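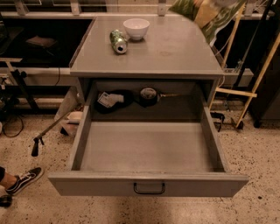

*Reading time: 1 minute*

**Cleaning a painted nightstand**

Clear the top first. Drinks cans and bowls leave ring marks on matt paint, and a can on its side may still drip.

1. Pull the drawer fully open and empty it. Vacuum the corners with a crevice nozzle.
2. Wipe the drawer floor and sides with a damp cloth, then dry. Leave it open for an hour.
3. Take everything out of the open compartment and wipe the back wall.
4. Treat rings and scuffs on the top with warm water and one drop of washing-up liquid. Work lightly. Hard rubbing turns matt paint shiny.
5. Check the handle screws from inside the drawer. Tighten by hand only.

If the drawer sticks, rub a candle stub along the bottom edges of the sides.

Text: Sheila Crabtree. Last checked 05/09/2019.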